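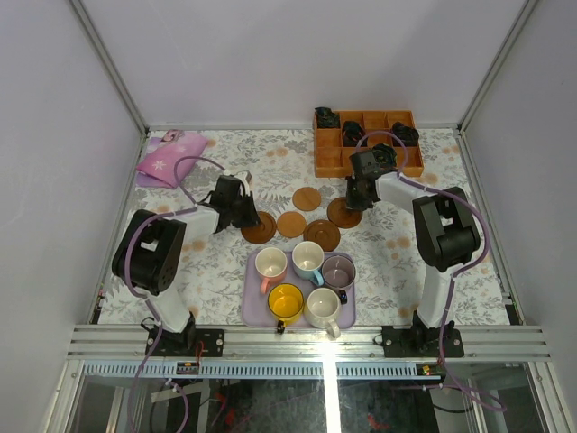
O dia em que o braço direito resolveu puxar o próprio cabo

Ontem prometi a mim mesma que ia escrever sobre o fecho das pinças, mas o braço direito tinha outros planos e este post acabou por ser sobre cabos. Quem acompanha o blog desde abril sabe que ando a montar uma célula de dois braços na oficina, a que chamei Lania, e que a tarefa do momento são as bases de copos: cada pinça pega numa base redonda de madeira e depois seguem-se as canecas, que esperam no tabuleiro lilás. Parece simples! Não é nada simples, e é por isso que gosto tanto disto.

O problema apareceu na repetição 358. O braço direito parou a meio do movimento, com um erro de comunicação na articulação do pulso, e ficou teso como um pau. O esquerdo continuou. Esta foi a parte que me assustou a sério, porque os dois trabalham muito perto um do outro e o esquerdo não fazia ideia de que o vizinho estava parado no caminho. Carreguei no botão de emergência com mais força do que era preciso (a Anisa Menon, que estava comigo, diz que dei um salto) e as pinças ficaram a uma distância que prefiro não medir.

Reiniciei, corri outra vez, e nada. Tudo perfeito. Mais uma hora de ciclos sem uma única queixa. Quem mexe com robôs conhece esta sensação: a falha que some quando estamos a olhar para ela é muito pior do que a falha que fica.

A primeira suspeita foi a fonte de alimentação. Medi a tensão em carga e estava estável. Depois desconfiei do firmware da Surna, a placa que controla as articulações, e perdi uma noite inteira a voltar à versão anterior. O erro apareceu na mesma, na repetição 508, no mesmo pulso e quase na mesma pose: braço virado para a esquerda, antebraço baixo, pinça rodada para dentro.

Foi a pose que me deu a resposta. Os cabos dos dois braços vão dentro de uma manga roxa (adoro aquela cor, não peço desculpa) e estão presos com abraçadeiras claras de onde em onde. No braço direito eu tinha apertado uma abraçadeira perto demais do cotovelo. Com o braço encolhido sobrava cabo e ficava ali uma curva larga muito bonita. Com o antebraço esticado e o pulso rodado, a folga toda ficava do lado errado da abraçadeira e quem pagava era o conector. Abri a manga e lá estava ele, meio saído do encaixe, com um dos fios já a mostrar cobre junto ao terminal.

Mandei uma fotografia ao Bayu Santoso, que monta estas coisas há muito mais tempo do que eu, e a resposta foi uma única palavra: "Abraçadeira?" Pois.

O que mudei:

Cortei a abraçadeira do cotovelo e pus outra mais atrás, deixando 8 centímetros de folga com o braço totalmente esticado.

Troquei o conector por um com patilha de retenção, da Brosteck, que faz um clique delicioso ao entrar.

Passei cada articulação pelos limites, à mão e com a energia desligada, a olhar só para o cabo. Devia ter feito isto no primeiro dia.

E a mudança mais importante: agora, se um braço perde a comunicação, o outro para também. Eram poucas linhas de código e andavam na minha lista de "depois faço". Se estão a montar dois braços que partilham a mesma mesa, façam isto antes de tudo o resto, por favor. Testei arrancando a ficha do direito de propósito, com os braços em velocidade reduzida e a mão no botão, e o esquerdo parou logo. Fiquei a rir sozinha na oficina!

Desde então já lá vão cerca de 3,000 ciclos sem erros de comunicação. Tenho ainda um barulhinho no ombro esquerdo quando ele recua, um tique-tique seco que só se ouve com a ventoinha desligada, e a Izzati Hartono aposta que é um parafuso da base. Eu aposto no rolamento. Vou desmontar a base esta semana e conto nos comentários quem ganhou.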